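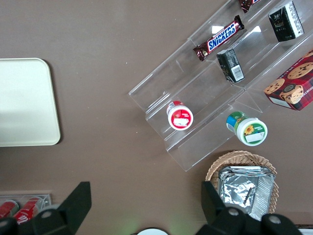
Main thing I wanted from the Cikum lab visit was the wrist view question. Do you need the big overhead camera at all, or is the one at the gripper enough? Bayu Sitompul's group says mostly enough, and they had the snack table going when we walked in, so we got to see what they mean. Clear stepped stand with a Snickers on the upper tier, little black boxes, two jars lying on their sides, one red lid and one green. Foil package in a wicker basket below. Cream tray way over on the left, with a lot of bare brown table between. Everything clear or shiny is the hard stuff. Depth sensing hates the stand, Bayu said, you get holes where the shelf edges should be.

Notes below are from Oct 15, 2021, typed up on the train, sorry for the mess.

Getting there. Badge desk slow. Kieran Blackburn met us and took us straight up, no slides first, which I liked. Coffee later.

The method. They call it Heiskanen. Short version: a person drives the arm by hand controls and does the task, the policy learns from those runs, then it gets a go by itself. Normal so far. The new bit is what they do with failures. When the arm misses, the driver takes over from the spot where it went wrong and finishes. Only the takeover part goes back into training. So the extra data is all from the bad spots and they don't keep feeding it the easy reach over the table again and again.

Numbers, from Selma Vlachou's poster in the hallway:
Base set, 400 driven runs.
Added after that, 80 takeovers.
Jar pick off the stand, success before: 51 percent. After: 80 percent.
Same arm, same gripper, wrist camera only.

I asked if 80 more full runs would have done the same. Selma said they tried that and the gain was small, but it isn't on the poster and she wouldn't give me a figure. Would like to see it. It's the comparison that matters, to my mind.

Also asked how they lay out the table. Items get shuffled between runs, the stand gets turned. Jars on their sides are worse than jars standing up, they can roll when a finger touches first. Candy bars are easy until one is tight against a divider. Then the finger tip has to go down in a very thin gap and the policy likes to stop short and close on air. Amirul Mangundap said that one error was most of the takeovers early on.

Lighting. They change it on purpose. Reflections on the acrylic move when the arm moves, and at first the policy seemd to be chasing them. Fix was boring, more lamp positions in the base set.

What I didn't get: how well it carries over to another gripper. Ermelinda Marinho is starting on that with the Bravero hand, softer fingers, wider. Nothing to show yet. She thinks the takeover data won't transfer but the base runs might. Kieran thinks the other way round. They went at it for a while in the corridor and I missed half because somebody was running a drill.

Speed is still slow. 40 seconds for one jar on a good run, by my watch. Amirul says they cap it for safety while people are close to the table and haven't tried to push it.

Things for us to take back to Brirnier:
Log the exact moment the driver takes over. We don't, and we should of from the start.
Try wrist only on the bin task before buying another overhead mount.
Ask Selma for the full run comparison.
Clear packaging in our test set. We have none at all right now.

Second visit planned for November, Ermelinda should have the hand mounted by then. If anyone wants to come along tell me soon, the badge desk needs names ahead of time.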